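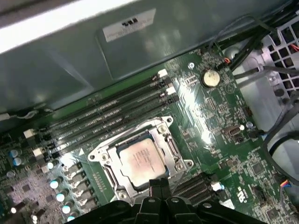

Müzeyyen Baysal perguntou se era mesmo preciso tirar a memória toda, e perguntou-o da porta, com o casaco vestido, no tom de quem já chamou o elevador.

Era preciso, disse Lizelle. Não era, mas dizer que sim poupava dez minutos de conversa.

O computador pertencia à contabilidade da Salatach, firma que vendia puxadores de armário e que, segundo a própria, atravessava uma fase de transição digital. A transição consistia em passar as faturas de uma gaveta para outra. Pelo meio ficava aquela caixa cinzenta, que desde abril se desligava sempre que alguém abria a folha dos ordenados. Müzeyyen via nisso uma opinião. Lizelle, que cobrava 39 euros pela deslocação, preferia ver pasta térmica seca.

- E isso aí no meio, o quadradinho, é o quê?

- O processador.

- Tão pequeno? Pagámos 300 euros por isso?

- Pagaram 300 euros pela caixa toda. Em segunda mão, diz aqui a fatura.

Müzeyyen pousou a mala. Tinha sido ela a assinar a fatura, e tinha-a assinado com uma caneta de oferta da Boyer, o que na altura lhe parecera um sinal de seriedade.

Lizelle baixou-se sobre a placa verde. Gostava daquela parte, embora nunca o confessasse aos clientes, que tendem a pedir desconto a quem se diverte. Vistas de perto, as placas pareciam-lhe sempre cidades planeadas por alguém com horror a jardins: os condensadores em fila, de cabeça clara, como reformados à espera do autocarro, e a pilha redonda a fazer de praça principal. Ninguém lá morava e mesmo assim estava tudo ocupado.

- O meu sobrinho diz que na Revalitz têm isto tudo na nuvem - disse Müzeyyen.

- A nuvem também é uma caixa destas. Só que está na casa de outra pessoa.

- E desliga-se?

- Desliga. Mas aí recebe-se um e-mail a pedir desculpa.

A ideia agradou a Müzeyyen mais do que devia. Em onze anos de Salatach nunca recebera um pedido de desculpa por escrito. Despiu o casaco, puxou a cadeira do diretor, que chiava, e sentou-se a ver.

Lizelle levantou a alavanca prateada ao lado do suporte. A peça saiu sem resistência. Limpou-a com um pano, virou-a para a luz e demorou-se um pouco, que também fazia parte do preço.

- Então? - perguntou Müzeyyen.

- Está bom.

- Está bom como?

- Não tem nada.

Ficaram as duas a olhar para a caixa aberta. Do corredor chegou a voz do diretor, que perguntava a alguém se os ordenados já tinham saído.

- Ponha tudo no sítio - disse Müzeyyen, muito baixo. - Mas devagar. Saio às seis.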